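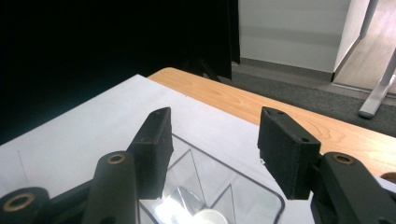

Equipment planning for hand-held gripper programs

Equipment planning for hand-held gripper programs is the process of choosing, costing and scheduling the hardware used to record manual tasks with a gripper held by a person. It covers the grippers, spare parts, work surfaces, storage and the handling objects. Such planning is usually done per site, before recording begins, and is revised once wear rates are known.

Scope

A plan normally separates capital items from consumables. Capital items include the gripper body, linkage arms, camera, tables and backdrops. Consumables include finger pads, pad coverings, bushings, screws, batteries and storage media. Task objects, such as plastic containers and kitchen items, are listed apart from both, as they are replaced on a different schedule and bought from ordinary retailers.

The Vedport procedure, last revised 16/05/2023, sets the unit of planning as the station: one gripper, one work surface and one set of task objects. Shared items such as chargers are charged to the site.

Cost structure

In the Prarnosside budget, each station was entered at 551 dollars, excluding the camera. Pads and coverings were entered under a separate line, with a site limit of 2,000 dollars per year. Orders below the limit could be placed by the station lead. Orders above it went through the November purchasing round.

Labor for assembly is often left out of early estimates. Vodum, a supplier of printed linkage parts, quotes assembled and unassembled sets under different part numbers, and the two should not be compared directly.

Wear parts

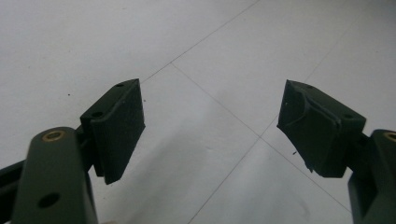 Finger pads are the main wear item. Coverings may crease, fold or fray at the lower inner edge, and the two pads of a pair do not always wear evenly. Plans that allow for pads to be bought singly carry less stock than those that specify matched pairs, but left and right pads must then be held under their own stock numbers.

Bushings at the pivot joints are inspected for play and ordered by bore size. The Furtună parts list gives a minimum order of 50 bushings and a replacement interval of up to 105 hours of use.

Site conditions

Work may be done at table height or over the floor, and the plan should state which. Floor work calls for a clear area and a surface that can be swept between sessions. Table work calls for a stable top and enough space for the operator to approach from more than one side.

See also

Spare parts inventory
Preventive maintenance
End effector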